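Aleo: Frequently Asked Questions

Thanks so much for all the messages since we put the Aleo report up. We've gathered the ones that keep coming back and answered them as plainly as we can (with a few detours, sorry). If yours isn't covered, write to the Dinham lab address at the foot of the report and we'll get to it, though December is always slow.

What is Aleo, in everyday words?

Aleo is a way of teaching two robot arms to share a job when neither has been told in advance which parts of it are its own. Most two-arm training copies whatever the human operator did, left hand and right hand, as one long recording. That works nicely until the objects start out in a different spot, and then you get both arms reaching for the same thing, or both hanging back politely. Aleo learns the movements from the recordings in the usual way, and then learns a second, much smaller thing on top, a running guess at which arm ought to go next. We call that guess the turn signal.

Why toy bricks?

They're cheap, they come in bright colours, and everyone who visits understands the goal straight away. They're also a bit nasty to pick up when they land in a tight clump, and that suited us very well, as a clump is just where two arms are likely to get in each other's way. The job is to sort the bricks by colour into a tray with three compartments, green, yellow and blue each getting one to itself. Which colour goes where stays the same through the whole study.

How much training data did you use?

The set is called Drarkby and it holds 1,114 demonstrations, all recorded by people driving the arms by hand from start to finish. We kept the clumsy ones in! A dropped brick that gets picked up again is useful to learn from, and when we trained on a tidied-up version of Drarkby the arms were noticeably worse at recovering after a slip. We only threw out recordings where a camera had stopped.

What does the setup look like?

A booth with an arm at each end of a metal rail, a pale floor, and patterned panels on the walls. People do ask about the panels, and the answer is that we wanted a busy background in the training pictures so the model couldn't lean on a blank one. Other odds and ends are allowed to stay in the booth too, like the bottle with the orange cap, and the model has to learn to leave them alone.
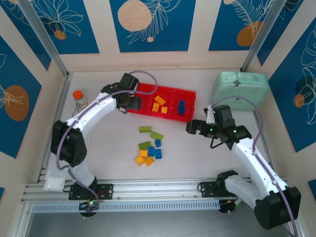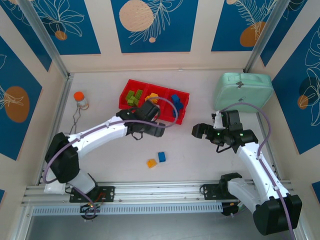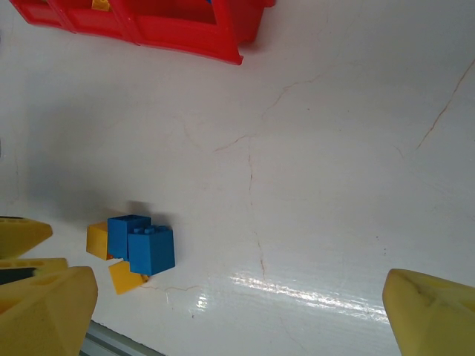 The brick sorting job in the Dinham booth: two views over the whole workspace, then one from a gripper-level camera.

Does the model use the overhead view or the close-up view?

Both, and for different things. The wide view feeds the turn signal, where it helps to have the tray, the loose bricks and both arms in sight together. The close view matters most in the last little stretch before a grasp, when two blue bricks pushed up against two yellow ones can look like a single lump from farther off. We tried dropping the close view altogether and the arms still headed for sensible bricks, they just fumbled a lot more once they arrived.

How did you test it?

We drew up 19 starting layouts that don't appear anywhere in Drarkby, some spread out and some heaped together, and spread 100 trials across them. A trial only counts as a success if every brick ends up in its proper compartment with no help from us. Nudging a brick with a fingertip to be kind to the robot is very tempting, and it counts as a failure.

What is the Bensaid score?

It's our own measure, so please don't go looking for it in older papers. It compares the time both arms spend doing something useful with the time one of them spends waiting, and takes marks off whenever the two grippers come too close together. A run can finish the sort and still get a poor Bensaid score if one arm did nearly all the work. Aleo improved on our baseline most clearly on the heaped layouts. On the spread-out ones there was very little in it, and we say so in the report.

Where does it still go wrong?

Mostly with bricks lying under other bricks. The turn signal will pick an arm, that arm will go for the buried brick, the pile will shift, and the signal changes its mind partway through the reach. You can get a good long dither out of it that way. Glare on the work surface also bothers the close-up view more than we'd like, and we haven't found a lighting arrangement we're fully happy with.

Would it work with more than 2 arms?

We'd love to know. Nothing in the method stops at a pair, but all our recordings have one operator and two arms, so we'd need to collect fresh data and rethink how a person is supposed to drive the third.

Can I use Drarkby for my own work?

Yes, for research and for teaching. Send us a short note saying what you're planning and we'll reply with the download details and the layout sheets for the tests. Please use the layouts as printed if you'd like to put your numbers beside ours, and do tell us how you went, even if the answer is badly.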